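Concrete floor in the new shop, seal it or leave it?

Posted May 12, 2018 by rosaura_m
Last updated: 2 replies hidden by moderator

rosaura_m wrote:
Hello all. In April I signed the lease for a small shop in Darville, where I will repair and sell used sewing machines. The floor is bare concrete, 220 square feet, and it makes dust every day. I sweep in the evening and in the morning there is dust again. The landlord says to leave it alone. My cousin says to polish it. I have $400 for this work and I would like to not spend all of it. What would you do?

bentnail wrote:
Polish. Once it is done you have a mop and a bucket and nothing else to think about. Our floor at the Oberholzer building is gray and mottled and it hides everything.
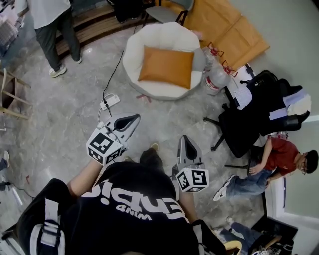 A densifier goes on first, and you let it soak in. Then grinding, then finer grinding. You can rent the machine, but please get the one with the vacuum.

pkettle wrote:
I don't agree with bentnail. For $400 she will not get a polished floor, she will get the rental and a sore back. A penetrating sealer and a long roller is enough for a small shop. I did mine in Niscombe that way and I have had 13 years with no dust.

bentnail wrote:
Sealer wears off at the door and at the counter. You must have done it again in those years.

pkettle wrote:
Twice, at the door only. It took one evening each time. I can live with this. 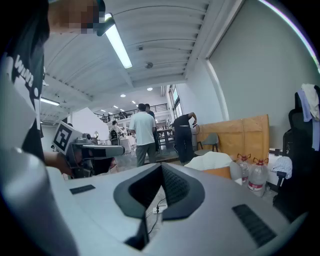
Rosaura Marulanda
Owner, Runora Sewing Machine Repair

Thank you both. I asked the landlord again and he admitted that the last tenant put some kind of wax on the back half. Does the sealer go over wax? I dropped water there and it stays on top like on a car. In the front half it goes in at once and leaves a dark spot.

pkettle wrote:
No, it will not go in. You have to strip the wax first, with stripper and a stiff brush, and rinse it 2 times. Open the door when you do this.

bentnail wrote:
On this one we agree. Also ask him in writing who pays for the stripping. It was his tenant, so I would not pay for it.

rosaura_m wrote:
I will write to him on Monday. For now I think sealer, and I keep the rest of the money for shelves.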